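Mukoria Match Events: README

Version 2 of the event data for the Mukoria regional football league, first division. The release covers one full season of men's matches, coded by hand from match video and checked against the referees' paper reports. It replaces version 1, which held goals, cards and substitutions only.

Contents

matches.csv — one row per match
events.csv — one row per coded event
stoppages.csv — one row per interruption of play
players.csv — player identifiers and squad numbers
grounds.csv — pitch length, pitch width and surface
notes.txt — corrections made after coding was closed

All files are UTF-8, comma separated, with a header row. Team names keep their accents and dotted letters, so Altıntaş will show wrongly if the file is opened with an older Windows encoding. Use team_id for joins and keep team_name for display.

Coverage

The season had 138 scheduled matches. Two were abandoned and are kept in matches.csv with status set to "abandoned"; their events are coded up to the last whistle. Replays ordered by the league have their own match_id and point back to the first fixture through the field replay_of.

Video quality varies by ground. Fusar and Tilley both play on pitches with a raised stand, and the whole field can be seen for most of the match. At the lower grounds the far touchline is often hidden by the bench area, and throw-ins on that side carry a location_quality of 3.

Event fields

match_id: integer
event_id: integer, unique within a match
half: 1 or 2
clock: seconds from the kick-off of that half
team_id: integer
player_id: integer, blank if the player could not be identified
type: see the list of types
x, y: position on a 100 by 100 grid, attacking left to right
location_quality: 1 (clear), 2 (estimated), 3 (poor)
coder: letter code

Types are pass, shot, foul, offside, corner, free_kick, throw_in, goal_kick, save, card, substitution and goal. A goal is always preceded by a shot with the same clock value, except for own goals, where the shot row is left out and the field own_goal is set to 1.

Shots have three further fields: on_target, blocked and body_part. A shot that strikes the post and stays out is coded as off target. A shot cleared off the line by an outfield player is coded as on target, with blocked left at 0. This differs from some commercial feeds, and shot totals should not be compared with them without recoding.
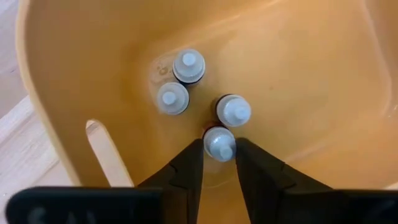
Stoppages are held apart from events because one foul may lead to a long break and another to none. A stoppage begins when the referee's whistle or the ball going out ends play, and finishes at the next touch that restarts it. Breaks shorter than two seconds are dropped. The cause field takes the values foul, injury, substitution, ball_out, dissent, weather and other. Where two causes overlap, the first is recorded and the second goes in cause_2.

Coding procedure

Each match was coded once in full. A sample of 56 matches was then coded a second time by a different coder, who could not see the first set of rows. Agreement on event type was high for shots, corners and cards. It was weaker for fouls, mostly where the referee played advantage and then gave no signal. The second coding is not part of the main files. It is supplied in the folder recode, with the same columns.

Where the two codings differed on a goal, a card or a substitution, the referee's report was taken as final. Other differences were left as first coded.

Known problems

The clock drifts in 63 matches where the video was supplied in several parts. The joins were lined up by hand using the stadium clock or the half-time whistle. Times after a join may be out by a few seconds, and these matches have clock_flag set to 1.

Squad numbers were not fixed for the season. Two Fusar players swapped numbers in February, and rows coded before the swap was noticed have been corrected in players.csv but not in the recode folder.

Grid positions assume a standard pitch. To get metres, multiply by the values in grounds.csv. The width for Altıntaş was taken from the club's own plan and has not been measured.

Changes from version 1

The columns home and away are now home_id and away_id. Added time is no longer stored as a single figure and must be worked out from clock. The type "chance" has been removed, as coders could not apply it in the same way from match to match.

Use and corrections

The data may be used for research and teaching. Match video is not included and cannot be supplied. Corrections should give the match_id, the event_id and the clock value, and are added to notes.txt before the main files are changed.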